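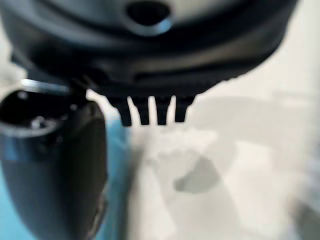 Honeylyn Dalisay had two grippers to judge before the evening bus, and she already had a favorite. The Illix was the cheaper one. The Brurker cost 1,395 more, and Stisport would pay for only one of them.

She wrote "trial 81" in her notebook and started the same program again. She did not like to write down what she felt, only what the arm did. But in the margin, very small, she had written: the Illix is more patient.

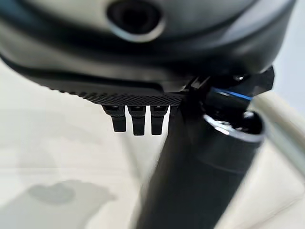

Patient is not a measurement, Mỹ Đoàn told her, reading over her shoulder. If you want to compare them, use the same grip force, the same speed and the same controller, and leave your heart in the coat room.

Honeylyn turned the page so the margin could not be seen. She set the force to 200 on the Ezzat controller, as the plan required, and she felt a little ashamed. At home her mother used to test cloth between two fingers in the market, for a long time, while the sellers complained. Honeylyn thought of her now, looking at the blue fabric with its fine diagonal ribs and the fold pushed up against the black finger.

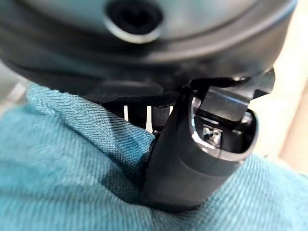

The plan had no column for what her mother knew. It had force, time and result. Honeylyn took her ruler and drew one more line down the page, and above it she wrote "fold." Under the word she noted that the cloth rose in a soft ridge to the left of the finger, and dipped into a crease at the tip.

"What is this for?" asked Mỹ Đoàn.

"For both grippers," said Honeylyn, and gave her the pencil.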